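Valtonen Pictures Brings the Story of a Forgotten Royal Interview to Television

Two-part documentary follows the making, and the long afterlife, of a broadcast that divided viewers

BOMNESS, 2024-06-28 – Valtonen Pictures is delighted to announce that its new documentary, "The Duchess Will See You Now," has been picked up by the streaming service Turnance and will reach viewers this fall. The film runs in 2 parts and looks back at a television interview that was watched in a great many living rooms, argued over at breakfast the next day, and then, rather strangely, put away on a shelf and hardly mentioned again.

The interview was given by a duchess who had married into one of Europe's smaller royal houses and who had, until that evening, said almost nothing in public beyond a few kind words at hospital openings. She sat down with a young reporter in a borrowed drawing room, with a pot of tea between them, and talked about her marriage, her children and the loneliness of a very large house. The palace had expected a pleasant chat about her charity work, and it was not pleased.

Director Niilo Hirvonen was a schoolboy when the program went out, and he remembers his grandmother shushing the whole family so she could hear it. He has wanted to tell the story ever since, and spent the better part of 5 years persuading people to talk to him.

"My grandmother thought the duchess was very brave, and my grandfather thought she was very rude, and I believe they were still discussing it the following Christmas," said Hirvonen. "I wanted to make something the two of them could have watched together on the same sofa. It's a film about a family, really, even if the family happens to have a footman or two. I have tried to be fair to everyone in it, including the ones who wouldn't return my letters."
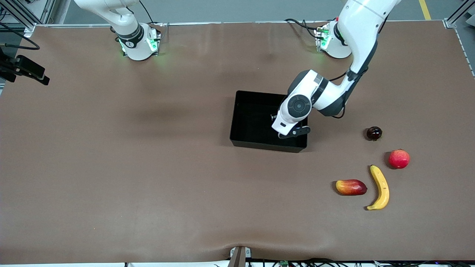 Two robot arms, a black bin and artificial fruits

The documentary draws on 128 letters sent to the broadcaster in the weeks after the interview, most of them never read aloud until now. Some are furious and some are tender, and one is mostly a recipe for plum cake, with a short note at the end wishing the duchess well. Actors read a selection of them over footage from the period, and the production team has done its best to find the people who wrote them, or their sons and daughters, so that they could give their blessing.

There are also new conversations with the crew who worked that night. The sound recordist recalls asking for a ticking clock to be carried out of the room, and the makeup artist describes the long and rather nervous wait before the cameras rolled. The reporter, now retired and living by the sea, appears at length in the second part and speaks frankly about the promises that were made to get the interview and whether all of them were kept.

That question gives the second part much of its weight. The film takes viewers through the notes, phone calls and polite lunches that led up to the broadcast, and asks what a journalist owes to a person who is famous, unhappy and eager to be heard. Former palace staff give their side as well – a few of them with real affection for everyone involved – and the film leaves viewers plenty of room to make up their own minds.

The music was written by the Hirov Ensemble and recorded over a long weekend in March. It is a gentle score for strings and piano, and it will be released separately.

Before it begins streaming, the documentary will be shown at a special evening screening at the Bomness Playhouse, with some 300 seats set aside for members of the public. Hirvonen will stay on afterward to answer questions, and anyone who remembers watching the original program is warmly encouraged to come along and share what they recall. Tickets will be free but must be booked ahead through the Playhouse box office. The screening date will be announced later in the summer.

About Valtonen Pictures

Valtonen Pictures is an independent production company based in Bomness. It makes history and arts documentaries for television and streaming, with a particular fondness for stories that were once on every front page and have since slipped out of memory.

Press contact

Interview requests and requests for preview links may be sent to the press office at Valtonen Pictures, Bomness. Please mention the title of the film and your deadline when you write.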